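Resets, again

Most of my October went into one small question: how much of our dual-arm policy's success rate comes from the policy, and how much comes from the way I put things back between trials.

Background for anyone who skipped the last post. The policy is trained on 800 demonstrations of a two-arm handover. One arm picks up a part, passes it across, and the other puts it down in a tray. We had been reporting one success number per checkpoint, and the numbers moved around more than I liked when the same checkpoint was run on different days.

So I froze a single checkpoint and ran it 205 times. For the first part of the run I placed the parts by eye, the way I always had. After that I used start positions drawn ahead of time by a script and printed on a sheet. I also stopped running both arms from whatever pose the last trial left them in. Each one now goes back to a fixed joint configuration before the next start.
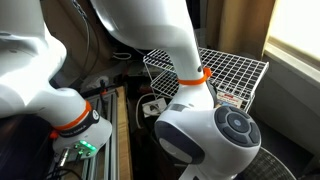 Delyth Skyrme read a draft of this and wrote back that the fixed joint configuration might be doing all the work, and that I should have changed one thing at a time. She's right. I went back on a Wednesday and ran a smaller batch with the scripted positions but no homing. The success rate landed close to the fully scripted batch, so I now think the placement matters more. The batch was small and I wouldn't lean on it.

The by-eye trials came out 13 points higher than the scripted ones. When I plotted my starts, they were bunched in the middle of the region, where the demonstrations are also densest. I had no idea I was doing that. The script puts plenty of starts near the edges, and most of the extra failures are handovers that begin from there.

I've added the start position to the Corari log format, so every trial carries it from now on. Older logs don't have it and I can't recover it. Next is collecting more demonstrations near the edges and rerunning the same printed sheet.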